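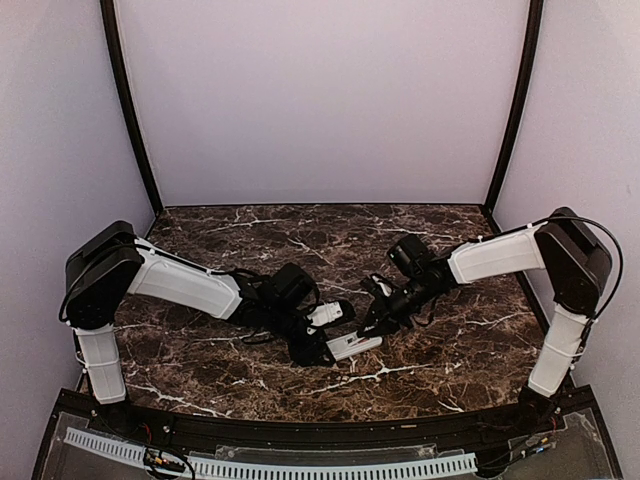
Both arms at the white object, fixed camera view.

Irkia two-arm set, README

Recordings made by the student robotics club at Dralska for its fall project. The set holds teleoperated episodes on a bench with two arms, one mounted at each front corner of the table.

Contents
33 episodes, 2 tasks
Task A (handover): 15 episodes
Task B (reposition with both grippers): 15 episodes
Calibration: the remaining 3, no task label

Setup
The arms share one tabletop with a dark brown marble pattern. The back and side walls are plain and pale. The light veins in the pattern caused false edges in our first segmentation script, so the mask in tools/mask.py now ignores the table surface. Keep it on unless you retrain the detector.

Layout
Each episode folder has joint states for left and right, gripper commands, and the fixed camera video. Left and right are given as seen by that camera. Timestamps are in seconds from episode start.

Known problems
Gripper commands in the calibration episodes are not scaled. Two Task B episodes begin with the left arm already moving; they are marked late_start in index.csv.
The loader (Cù) expects all folders to be unpacked. It does not read archives.

Splits
No official split. Club members training policies for the Rornance contest hold out the last episodes of each task by index.

Maintenance
Shiuli Dewan keeps the index. Report bad labels with the episode number and the time in seconds. The next revision is planned for September.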